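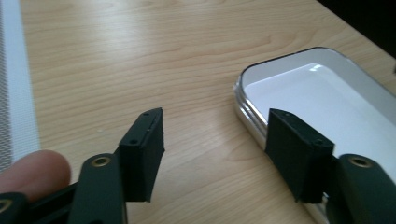

A varnished wooden tabletop with a visible grain.

Caring for Varnished Tables in Shared Rooms

This guide is issued by the Osholm Furnishings Office for staff who look after reading rooms, meeting rooms and dining areas. It covers routine cleaning and the repair of small marks. Tables with deep cracks or lifting varnish should be reported to Ravindra Maurya before any work is started.

What you will need

Two soft cotton cloths
A bucket holding 6 liters of lukewarm water
Mild dish soap
Paste wax, clear
A felt pad for buffing

Step 1. Clear and dust the surface
Remove all items from the table. Lift them; do not slide them. Wipe with a dry cloth, following the direction of the grain, and shake the cloth out often. Grit that stays under the cloth will scratch the finish.

Step 2. Wash
Add one teaspoon of soap to the water. Dip the first cloth and wring it until it no longer drips. Wipe one section at a time and dry each section with the second cloth before moving to the next. Water must not be left standing near joints or along the edges.

Step 3. Treat white rings
A white ring usually means that moisture is held in the finish. Leave the table uncovered overnight. If the ring is still present in the morning, rub a small amount of paste wax over it with a fingertip wrapped in cloth, then wipe clean. Dark rings have reached the wood itself and should be reported.
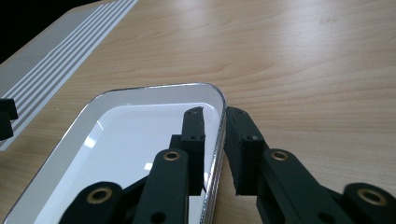 Step 4. Wax
Waxing is carried out twice a year, in October and again in spring. Apply a thin coat with a clean cloth and allow it to haze for the time stated on the tin. Buff with the felt pad, using long strokes. A second coat is seldom needed. Too much wax leaves a cloudy film that collects dust.

Step 5. Return the table to use
Keep the table out of service until the wax is hard. Rooms booked for Sunday should be finished by noon on the day before. Place felt discs under lamps and other heavy objects, and use mats under hot dishes.

Products to avoid

Ammonia sprays, scouring powder and silicone polish are not permitted on varnished furniture. Silicone in particular makes later refinishing difficult.

Records

Enter the room number, the work done and your initials in the maintenance log. Requests for supplies go to Lộc Diệp at extension 637.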